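Magazine > Features > On the Floor

The Morning Shift at Fekora

The first thing I learned about looking after a robot arm is that you spend most of the day on your knees. I'd packed nice shoes for my visit to Fekora, and by nine I was down on the carpet with everybody else, hunting for a set screw.

Fekora is a small repair and returns outfit on the second floor of what used to be an insurance office. They kept the office carpet (stripes and all) because ripping it out cost more than the first arm did. The cell I came to see is called Andolar. It's one arm, one gripper, a wrist camera and a stand it can be wheeled around on, and its job is picking up soft, awkward stuff – clothes, bags, shoes, anything that flops – and moving it where it needs to go. They got it secondhand from a packaging company called Rurnora, and the previous owners had only ever asked it to lift cartons. So everything about it had to be set up again.

I was told the day would start at seven. It started at 6:40, because the arm likes to be warmed up before anyone asks it to be precise. The routine takes 19 minutes. It swings each joint through a slow sweep, first one way and then the other, and the technician on shift stands there with a coffee and listens. Really listens! I couldn't hear a thing, but she could, and on the fourth joint she tipped her head and wrote something in the log. A dry bearing, maybe, or a cable rubbing on its sleeve. She'd look at it after lunch.

Then comes the camera. This is the part I'd been looking forward to, and it's mostly wiping. The wrist camera sits so close to whatever the gripper is doing that a bit of lint can throw it off completely, so it gets cleaned with the same kind of cloth I use on my glasses. After that they hold up a printed checkerboard in different spots and let the arm look at it from 32 positions. If the numbers come back bad they do the whole thing over. They came back bad. We did the whole thing over.

The gripper pads are the other daily chore. They're a soft rubbery material that Liew, the local supply shop, cuts to size for them, and they wear out faster than I'd have guessed. Denim is the worst for them. A pair of pads lasts 40 hours if the week is mostly T-shirts and a lot less if somebody returns a pile of jeans. Changing them takes two screws per side, and those screws are tiny, which brings me back to the carpet and my knees. (We found it. It was in the cuff of my pants.)

What surprised me is how much of the setup is about the floor. On a factory line the arm would be bolted down and the parts would show up in the same place every time. At Fekora the stand gets rolled from one side of the room to the other, and carpet has give in it, so every move means leveling the base again. There's a bubble level taped to the side and five strips of blue tape where the wheels are allowed to go. The sixth spot, by the window, got retired because the afternoon sun washed out the camera.

Once the arm is level and the camera agrees with itself, they start checking what it sees at floor height, where there's a lot of dark cloth and shadow and not much to tell one thing from another.

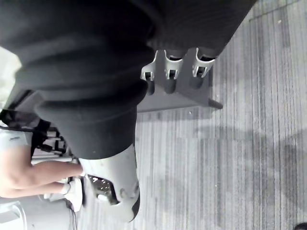 Black fabric is the hard case, and the crew will talk about it for as long as you let them. The folds all blend together, so the software can't always decide where the garment stops and the next thing begins. A pale sneaker is easy by comparison. Straps are a nightmare – thin, dark, and happy to wrap themselves around a finger of the gripper. The fix so far has been a mix of slower approaches, a second look from a different angle, and a lamp somebody brought from home.

After lunch we opened up the fourth joint. It was the cable sleeve after all, worn shiny on one side where it had been touching the housing. She cut a new length, slid it on, clipped it down a little looser than before and ran the sweep again. I put my ear as close as they'd let me. I still couldn't hear a difference, but she closed the cover and wrote the fix in the log, and by three the arm was back to picking up socks.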